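Robot teaching by demonstration

Robot teaching by demonstration is a way of giving a robot a new task by having a person carry it out through the robot, or through a tool shaped like the robot's hand, while the movements are recorded. The recordings are then used to train a control program. It is also called learning from demonstration or imitation learning, although the second term strictly covers only the training stage.

Methods

In hand guiding, also called kinesthetic teaching, the operator holds the arm and moves it through the task. The joints are set to give way under light pressure. The method needs little equipment, but the operator's own arms and hands often block the view of any fixed camera.

In remote control, or teleoperation, the operator stands apart from the robot and drives it with a joystick, a hand controller or a smaller copy of the arm. A camera near the gripper records what is in front of the fingers. Because that camera travels with the hand, its view tilts and blurs during fast moves - a condition the trained program will also meet when it runs alone.

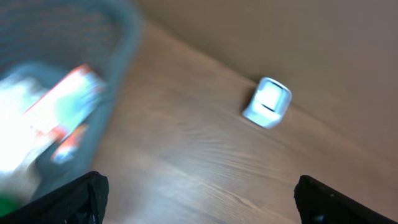
View from a wrist camera, with the open gripper over a wooden tabletop, a basket at left and a small white object near the wall.

Household tasks such as sorting and packing are common subjects, as they use ordinary items and a short working distance.

Recording

A single run of a task is called an episode. The Nurdale set, compiled by Morfudd Pritchard and Ieuan Eynon, holds 2944 episodes from 10 operators. Each episode stores the camera video, the joint positions and the opening of the gripper. Failed grasps followed by a second try were kept in the set, while runs stopped early by the operator were removed.

Limits

Programs trained this way tend to copy the habits of the operator, including pauses and detours. Small errors can also build up until the arm reaches a position that no recording covers. Later sessions may therefore begin from awkward positions on purpose. Nurdale includes 310 episodes of this type, listed separately in its index.

See also: Teleoperation; Robot end effector; Motion planning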